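# Cuaderno del banco de simulación: tarea de la botella, ajuste del controlador de muñeca

15 jul 2019. Sigo con lo de la botella colgada, que ya me tiene hasta en sueños.
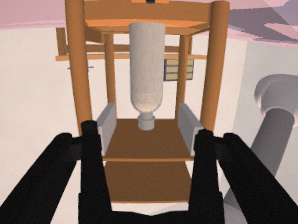 Para quien lea esto sin haber pasado por aquí últimamente: el objetivo es acercarse de frente al bastidor, meter los dedos entre los postes delanteros, cerrar sobre la parte baja de la botella y sacarla sin tirar nada. Todo en simulación por ahora, con la cámara de muñeca como única entrada de imagen. La política aprendida da el objetivo de la pinza y mi controlador de impedancia hace el resto (o debería). Lo que toco esta semana es el controlador y el planificador del tramo libre. La política es la que dejó entrenada Remo Stöckli y no quiero moverla hasta entender qué parte del fallo es mía.

## Punto de partida

Lancé una tanda de 100 episodios con la configuración del viernes pasado, digo, con la etiqueta `grumia-base`, que es la única que tenemos congelada de verdad. Resultado: 69 agarres correctos. No está mal para lo estrecho que es el hueco, pero los fallos se parecen demasiado entre sí y eso me mosquea. Casi todos ocurren en los últimos centímetros, cuando la pinza ya está bien orientada y de pronto pega un pequeño latigazo lateral y un dedo toca la botella antes de tiempo. La botella se pone a balancearse, la política persigue el balanceo, yo persigo a la política, y ahí se acabó el episodio.

Mi primera sospecha fue la percepción. La botella es clara y algo traslúcida contra una pared crema, así que el contraste es una birria, y el estimador de pose se agarra sobre todo al tapón y al hombro. Saqué los mapas de confianza de unos cuantos episodios malos y, mira por dónde, el estimador estaba tranquilo: la posición del tapón no se movía casi nada de una imagen a otra justo antes del latigazo. O sea que la culpa la tengo que buscar más abajo.

## El latigazo

Me puse a dibujar las consignas articulares junto a las medidas y se ve enseguida: hay un escalón en la consigna de la muñeca exactamente en el instante en que el planificador entrega el mando a la política. El planificador termina con velocidad cero (trayectoria de quinto grado, todo muy fino), pero la política arranca desde su propia última predicción, que se calculó cuando la pinza todavía venía de camino. Diferencia pequeña, sí, pero la rigidez lateral la tenía muy alta y el controlador se la traga de golpe.

¡Esto llevaba ahí desde el principio! Lo tapaba el filtro viejo de consignas, el que quité hace unas semanas porque metía retardo en el cierre. Me lo apunto en grande: **cuando quites un filtro, mira qué estaba filtrando.**

Cambios que he metido, en este orden y de uno en uno (me costó, que conste, la tentación de meterlo todo junto es enorme):

1. Al cambiar de modo, el buffer de acciones de la política se vacía y la primera consigna se fija en la pose medida de la pinza.
2. La rigidez lateral baja durante el traspaso y sube después con una rampa. La rigidez en la dirección de avance no la toco.
3. El planificador ya no apunta al centro del bastidor, apunta a la vertical del tapón tal como la da el estimador en el último fotograma válido.

Con el primero solo ya se fue casi todo el escalón. Con los dos primeros la consigna queda limpísima, da gusto verla. El tercero lo metí más por manía mía que por datos, y ahora cuento por qué no estoy convencido.

## Segunda tanda

Mismas semillas, mismos 100 episodios, los tres cambios activos: 79 agarres correctos. ¡Por fin algo que sube! Pero ojo, que no es todo ganancia. Han desaparecido los latigazos y en cambio han salido contactos con los bloques grises de la plataforma, cosa que antes apenas pasaba. Las dos piezas hacen de pasillo a los lados de la zona del tapón y el margen entre dedo y bloque es ridículo cuando la pinza entra muy abierta. Si la vertical del tapón viene un pelín desplazada, el planificador la sigue obedientemente y un dedo acaba rozando.

Repasé los contactos uno por uno con el visor y hay de dos tipos. Unos son de verdad de planificación: la ruta pasa cerca del bloque porque el coste por proximidad está calculado con la malla del dedo *interior* y se olvida del brazo exterior, que es bastante más ancho. Fallo mío, copié la lista de enlaces de la configuración de Fankhauser, donde la pinza era otra y eso daba igual. Los otros son falsos contactos: la malla de colisión del bloque es una caja envolvente y los bloques tienen el borde superior en ángulo, así que la caja sobresale donde en la malla visual no hay nada. El simulador dice choque y en el render se ve aire entre una cosa y otra.

Para lo primero he añadido los enlaces exteriores al coste. Para lo segundo he regenerado la colisión con descomposición convexa en vez de caja. Tarda algo más en cargar, pero el paso de simulación casi no se resiente. He revisado también la colisión de los postes, que por suerte ya eran cilindros. La tablilla de abajo, la segunda balda, la dejo con caja porque ahí no llega la pinza en ninguna ruta razonable.

## Una cosa rara con la apertura

Esto lo dejo anotado sin haberlo resuelto. La política pide la apertura de los dedos como valor normalizado y yo lo paso a radianes con una tabla. Pues bien, en el extremo abierto la tabla satura antes que el mecanismo: a partir de cierto valor los dedos ya no se abren más aunque la articulación tenga recorrido. Y la política, que ve su consigna aceptada, se cree que tiene más hueco del que tiene. No sé si afecta al agarre, pero seguro que ensucia los datos si algún día reentrenamos con episodios propios.

Lo fácil sería estirar la tabla. Lo que me frena es que con más apertura los brazos exteriores se van hacia los postes, y entonces cambio un problema por otro. Prefiero hablarlo antes con Remo, que fue quien midió los límites y a lo mejor saturó ahí a propósito.

## Herramientas

Por si le sirve a alguien: el script de comparación de tandas ya está en el repo (`comparar_tandas.py`). Le das dos carpetas de registros y te empareja los episodios por semilla, te dice cuáles cambiaron de resultado y te abre el visor en el instante del primer contacto. Lo hice en un rato y es lo más útil que he programado en todo el mes, así de triste. Tiene un fallo conocido: si un episodio termina por tiempo sin contacto alguno, se va al primer fotograma y parece que se ha colgado. No se ha colgado, avanza con la flecha.

Otra: los registros de imagen de muñeca los estaba guardando a cada paso de control y llenamos el disco en nada. Ahora se guardan solo cuando la política consulta. Si alguien necesita la secuencia completa, está el parámetro `guardar_todo`, pero por favor, no lo dejéis puesto en una tanda larga.

Y una tontería que me hizo perder media tarde: el marco de referencia de la cámara en el paquete de Drumbridge tiene el eje Z hacia delante y en el nuestro va X hacia delante. La conversión estaba aplicada dos veces en la rama de pruebas. Con la pinza quieta no se nota nada porque se compensaba con otra rotación fija mal puesta; en cuanto giras la muñeca, el tapón estimado sale disparado hacia la tubería del fondo. Corregido, con su test y todo (el test coloca la muñeca en varias orientaciones y comprueba que el tapón no se mueve en el marco del mundo).

## Lo que queda

- Tercera tanda con colisiones nuevas y coste ampliado, mismas semillas. La dejo en cola al irme.
- Quitar el cambio 3 y repetir. Quiero saber si apuntar al tapón ayuda o si solo cambia de sitio los fallos.
- Preguntar a Remo por la saturación de la apertura.
- Probar con la botella ya balanceándose al inicio. La política no ha visto eso nunca, que yo sepa, y me da bastante curiosidad (y algo de miedo).
- Si la tercera tanda sale decente, lanzar la larga de 3,000 episodios en el clúster de Fevoteck. Tenemos hueco reservado para agosto, pero si se libera antes lo pido.
- Limpiar la rama. Hay commits míos que se llaman «prueba», «prueba2» y «ahora sí».

Añadido antes de cerrar: he mirado los primeros episodios de la tercera tanda mientras recogía. En dos de ellos el planificador no encuentra ruta y se rinde sin llegar a moverse. Con los enlaces exteriores metidos en el coste, el hueco entre postes le parece demasiado justo con la apertura inicial que le doy. Habrá que entrar con los dedos algo más cerrados y abrir una vez dentro, pero eso toca la máquina de estados y ya no son horas. Dejo la tanda corriendo igualmente para tener el número.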